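Search this list Enter search terms Search Advanced

Subject: Re: [trolham-swap] Sorting bins for the June table

> Has anyone found a bin that works for the odds and ends? At Irnus we've
> been using cardboard boxes and they go soft at the corners after a couple
> of months. Also, do you sort small household bits as they come in, or
> leave it all to the end? We had 300 items last time and it took us until
> past 9pm to get through them.

Oh, I'm so glad you asked, I could talk about bins all evening!

We gave up on cardboard at Trolham last year and went over to grey bins with tall sloping sides, and I can't tell you what a difference it's made. The slope means you can get your whole hand in and have a proper rummage without scraping your knuckles. The floors do get scuffed and scratched, but who cares, it's a bin. A wipe with a damp cloth and off you go again.

As for sorting, do it as things come in, definitely. We keep 2 bins going on the table, one for kitchen bits and one for everything else, and stop well before they're full. A small collection in each is so much nicer to pick through than a great heap, and people really do find things they'd never have spotted (I came home with a lovely little milk jug!). We got through 140 items that way in one afternoon and still had time for tea.

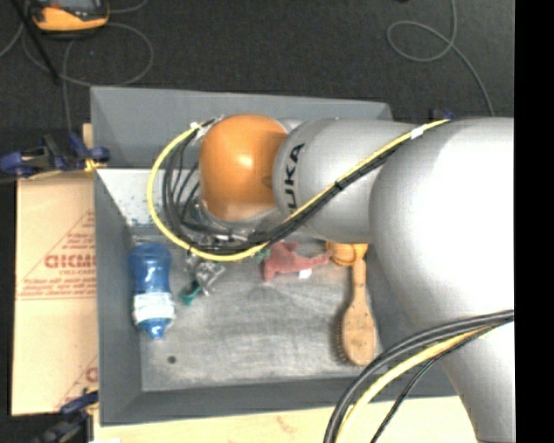
The other thing I'd say is put the bins on a table, never on the floor. Ours is a pale wooden one and it's just the right height for leaning over. Flekham had theirs on the ground in the spring and everybody had a bad back by lunchtime.

Daher are hoping for 500 items in June, so if you've any bins to lend they'd love to hear from you. I can bring our spare lids too, though they don't fit terribly well and one has a crack in it.

Do let us know how Irnus gets on!

> Also, what do you do with single saucers?

Keep them! They go first, every time. Plant pots, mostly.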